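Progress Report to the Plinbridge Fund
Small Business Wealth and Succession Planning Program, Cindodport
Reporting period: April through September
Prepared by Laurinda Baptista, Program Manager

The program was set up to give owners of small and mid-sized firms in Cindodport access to financial planning before they sell, retire or pass the business on. Most of the owners we see have nearly everything they own tied up in the company. Few have worked with an adviser other than the person who does their taxes.

Client numbers. At the end of September we had 1,264 owners registered, and 350 of them had completed a full planning review. A review takes two meetings: the first covers household assets, debts and insurance, and the second covers the business itself. Manufacturing and trades make up the largest group, followed by restaurants and transport. Registrations from retail are lower than we wanted. We have moved the retail sessions to 7:30 in the morning so that owners can attend before opening, and attendance has been better since the change.

Advisers. We now have three full-time advisers. The third started in June and took over the clients who had been waiting for a second meeting. One of the three holds a business valuation credential, and the other two are studying for it. Until they finish, all valuation work goes through one desk, and that is where most of our delays come from. 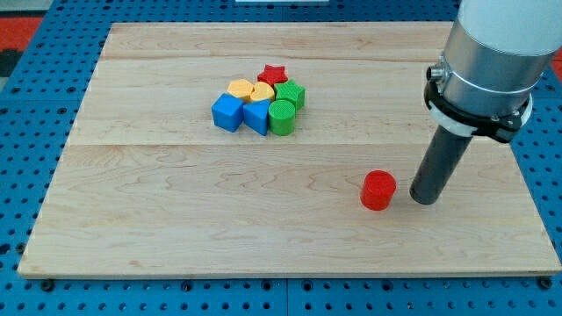 A light-colored wooden board on a blue pegboard table.

Software. The move to the Dritine planning system is complete. Client files from the old spreadsheets were transferred in May and checked by hand against the paper records. We found errors in pension start dates and in the way jointly owned property was entered, and these have been corrected. Advisers can now run a sale, a family transfer and a gradual buyout side by side during a meeting. Reports still print with the wrong page order when a client has more than one company. The supplier has the issue on its list but has not given us a date.

Lender referrals. Grímsdóttir agreed in July to take referrals for family buyouts, where a son, daughter or employee needs to borrow to purchase the owner's share. Two loans have closed. Several more are under review. The main obstacle is collateral — younger buyers often rent their homes and have little to pledge. We have asked whether a seller's note could be counted toward the down payment and expect an answer in the next period.

Budget. Spending is in line with the approved plan overall. Salaries came in below plan because of the June start date for the third adviser. Data transfer cost more than planned, and we covered the difference from the salary line with the Fund's written approval. We are not asking for additional money at this time.

Next period. We will hold the retail sessions through the winter and publish the succession workbook, now in its second draft. We also plan to contact owners who registered but never booked a first meeting, starting with those who told us they hope to retire within five years. The list has been drawn up and calls begin in October.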